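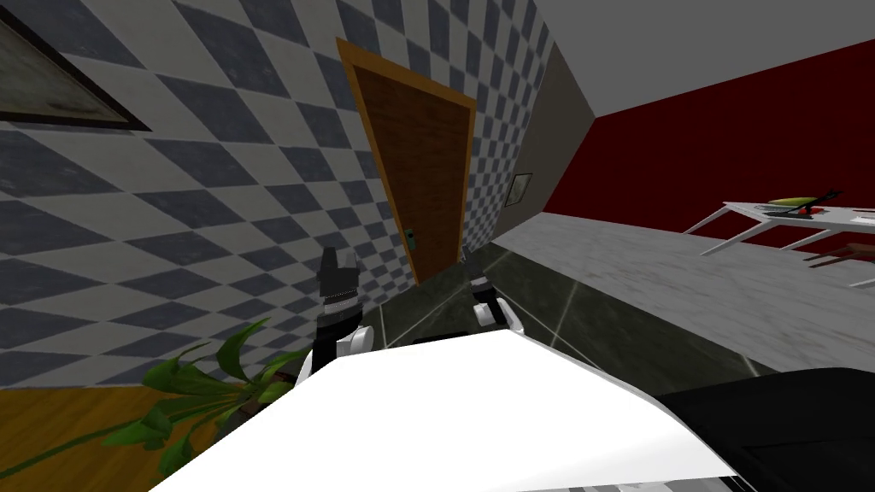
Prola Simulation Team – Team Diary

21st May, by Gerardo Morelli
2 min read

Spent the morning on the door rules again. Draft 59 of the checklist had one line on doors and it said "approach with care", so I struck it out. A rule has to be something you can check afterwards in the log.

The new wording says both grippers stay in front of the body and pointed at the door until the handle has been found. The simulated room suits this well. The handle plate is small and teal and sits low on the left side of a dark brown door, and the checked wall beside it is busy enough to be a fair test. There is a leafy plant near the left arm too, so I added a line on keeping clear of plants and furniture. The old draft only mentioned people and walls.

Foley wants 1,000 clean runs before any rule goes from draft to fixed. Ukis counts a run as clean if nothing is touched apart from the handle. Bristeo allows a light brush against the door frame. I prefer the Ukis version and wrote that one in.

Still not settled – what the arms should do if the door is already open. I would have them stop and wait, but that may be too slow for the September release. Left it marked as open.

Tea, then the table rules. Did not finish them.

3 comments
2 shares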